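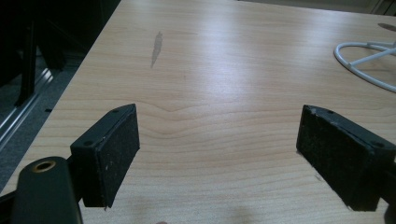
Wood grain is the pattern you see when the growth layers of a tree are cut through. A tree adds a new layer under its bark each growing season, and the layer has two parts: earlywood, laid down quickly at the start of the season, and latewood, which is denser and usually darker. The tabletop has a pale beige to honey-toned surface with fine wavy lines running across it, and toward the lower middle the lines rise into a shallow peak, one nested under another. Woodworkers call a nested peak of this kind cathedral figure. In solid lumber it comes from cutting a board flat through the rings. Makers of laminates and printed surfaces copy it often, so the figure alone does not tell you what a surface is made of. That question comes up in Part 4.

Unit 7: Grain, Figure and Movement

Read this handout before the bench session. Bring a pencil, a ruler and the three offcuts you were given in July. If you have lost yours, take replacements from the bin by the door at Ternimwood before class starts.

Part 1. Three directions

Every piece of wood has three directions, and almost everything in this unit depends on keeping them straight.

Longitudinal: along the trunk, in the direction the tree grew.
Radial: from the center of the trunk out toward the bark.
Tangential: along the curve of the rings, at a right angle to radial.

Look at the end of a board first. The end shows you the rings, or a piece of them, and from the rings you can work out which face is which. Students who start with the face tend to guess, and a guess on the face is wrong often enough to spoil a panel. Mark the end with a small arrow pointing to where the bark would have been. We will use these arrows for the rest of the course.

Part 2. How the log is cut

Flat sawn (also called plain sawn). The log is cut in parallel slices. It is fast and wastes little. Boards from near the outside have rings that meet the wide face at a low angle, and these show the peaks and ovals described above. Boards from the same log taken closer to the center will show straighter lines along their edges, sometimes on the whole face.

Quarter sawn. The log is first cut into quarters, then each quarter is cut so that the rings stand close to upright in the board. The lines on the face are straight and narrow. In oak you will also see ray fleck, the shiny patches made by cells that run from the center of the tree outward. Quarter sawing takes longer and gives narrower boards, so it costs more.

Rift sawn. The rings meet the face at an angle between the other two. The face has straight lines and much less fleck. It is a good choice for table legs, where all four sides should look alike.

A board can be more than one of these at once. A wide board cut through the middle of a log may be flat sawn in the center and close to quarter sawn near both edges. Write down what you see at each end and do not try to force one label on the whole piece.

Part 3. Movement

Wood takes in moisture from damp air and gives it up to dry air. As it does so it swells and shrinks. It moves very little along its length. It moves more in the radial direction, and most in the tangential direction. For many common species the tangential figure is close to twice the radial one, but it varies, and you should look up the species you are using.

Two results follow. First, a flat sawn board gets wider and narrower over the year more than a quarter sawn board of the same width. Second, a flat sawn board tends to cup. As it dries, the rings act as though they were trying to straighten, and the face that was nearer the bark goes hollow. The arrow on the end of your board tells you which face that is.

The usual mistakes in student work are these. A solid top is glued all the way around to its base, and splits in the first heating season. A breadboard end is glued along its full length. A drawer bottom is fitted tight in its groove in dry weather and pushes the sides apart in summer. In each case the fix is to hold the wood firmly at one point and let it slide at the others. Slotted screw holes, buttons and floating panels are covered in the next unit.

Part 4. Veneer, laminate and solid wood

Veneer is a thin sheet of real wood glued to a core. Plastic laminate with a wood look has a printed layer under a clear one. Both can show any of the patterns in Part 2.

To tell them apart, go to the edges. In solid wood the lines on the face continue over the edge and connect to the rings on the end. A veneered panel may have an edge band, and the pattern breaks at the corner. On a printed surface, look for a repeat: the same knot or the same peak turning up again farther along. Check the underside as well, if you can reach it. Reflected light can hide grain, so move your head or the lamp until the bright band shifts off the part you want to see.

Do not scrape or sand a finished surface to find out. The shop tables are not test pieces.

Part 5. Bench exercise

Work in pairs. Allow 30 minutes.

1. Draw the end of each offcut at full size and sketch in the rings.
2. Label the radial and tangential directions and add the bark arrow.
3. Name the cut, or cuts.
4. Say which face would go hollow as the piece dried.
5. Measure the width of each piece in two places and write it on the wood with the date. Leave the pieces on the Semaan rack. We will measure them again later in the term.

Hand in the drawings on one sheet, with both names at the top. The sheet is due 19th August at the start of class. Late sheets go in the tray outside room 22.

Reading: course pack, the chapters on sawing and on moisture. The chapter on bending can wait until Unit 9.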